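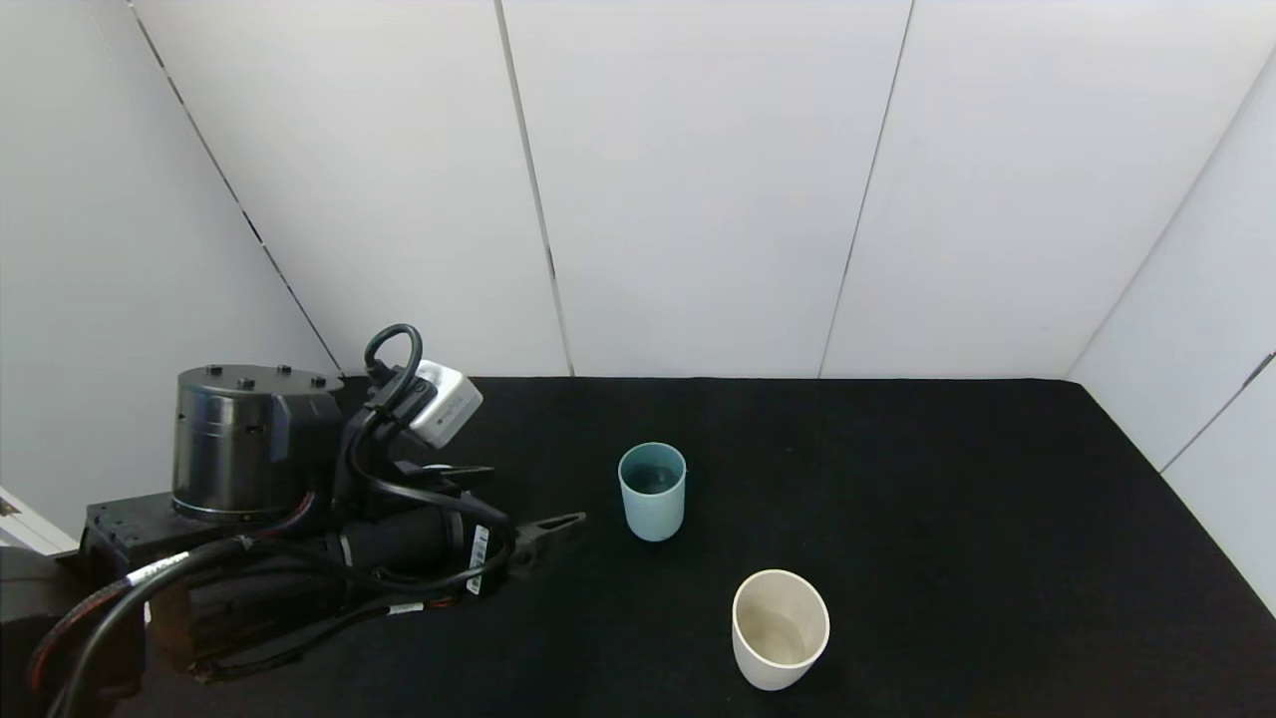
特隆德港往返蒂尔港的渡轮将从11月起调整时刻，早班船推迟10分钟开出。运营方苏尔杜航运在公告中称，此举是为了“让出行更加从容”。对每天靠这班船上班的蒂尔港乘客来说，从容确实有了保障：船靠岸时，开往内陆的早班火车刚刚离站2分钟，下一班要等一个小时。

新时刻表上周贴在特隆德港码头的候船室里，位置在旧时刻表旁边。旧表没有撕掉，两张表用的是同一种蓝色字体、同一种纸，标题也都写着“最新”。一位正在比对的乘客说，她看了半天，最后决定相信比较干净的那张。

渡轮推迟的理由，公告里写得很简略，只提到“码头作业需要”。苏尔杜航运的客服在电话里补充说，早班船以往经常晚开，乘客投诉不断，公司研究之后认为，把时刻表改到船平时开出的时间，准点率会有明显改善。客服还说，从数据上看，这项调整在正式实行之前就已经成功了。

问题在于火车没有参加这次研究。蒂尔港车站的工作人员表示，车站是从乘客那里得知渡轮改点的，列车时刻由铁路方面统一编排，下一次修订在明年春天，届时欢迎提出意见。至于冬天这几个月怎么办，车站的答复是候车室照常供暖，开放时间不变。

以前渡轮晚到时，火车有时会等一等。这件事从来没有写进任何规定，靠的是月台上的人看得见海湾，船进了防波堤，发车的哨子就吹得慢一些。如今船改成了“准点”，这点人情反而不好办了。车站方面说，晚点的船可以等，准点的船没有理由等，填表时也没有对应的栏目。
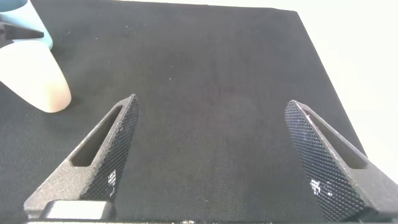

黑布台面上方的两根深灰色夹指。

改点的消息传开后，最先作出反应的是蒂尔港码头对面的布雷莱蒂面包房。店里原本早上只卖外带，乘客下船就跑，面包夹在胳膊底下，咖啡多半洒在通往车站的坡道上。从下个月起，店里打算提前开门，在靠窗一侧加几张小桌，还准备推出一种“误车套餐”，内容是一杯大杯咖啡和一个需要慢慢吃的肉桂卷。店方说，名字还没有最后定下来，也许会改得吉利一点。

苏尔杜航运也没有闲着。公司为这次改点印了600份折叠式时刻表，放在两岸售票窗口供人取用。首批拿到手的乘客很快发现，背面的“换乘指南”沿用了旧版，仍然建议旅客下船后“步行片刻，即可从容搭乘早班火车”。公司承认背面未及更新，表示正面内容准确无误，请乘客以正面为准，重印暂无计划。

特隆德港这边的情绪相对平静。早上多出来的10分钟，有人打算用来睡觉，有人打算用来找停车位。码头停车场在渡轮改点的同时也将施工，入口临时移到鱼市场后面，指示牌已经竖好，箭头朝着水面。鱼市场的摊主们说，这几天已经有几辆车开进来问路，其中一位司机顺便买走了两条鲭鱼，所以暂时不急着去催人改牌子。

受影响最大的是在蒂尔港换车去内陆上学和上班的人。几名常客已经联名写信，要求渡轮恢复原来的时刻，哪怕继续晚开也可以。信里写道，过去的船虽然不准，但大家都知道它怎么不准。苏尔杜航运回复说，来信已经收到，将在十个工作日内处理，并附上了一份新的折叠式时刻表。

另有乘客提议，由渡轮在航行途中加快一点，把那2分钟追回来。航运公司对此的态度是，技术上并非做不到，但进港航道限速，加之早班船的燃油定额今年刚刚核减，提前到达会在报表上显示为“时刻偏差”，同样影响准点率。

傍晚的班次不受影响，照旧在火车到站之前开走。

新时刻表11月起执行，票价不变。月票持有者无须换票，旧时刻表据称会在有空的时候取下。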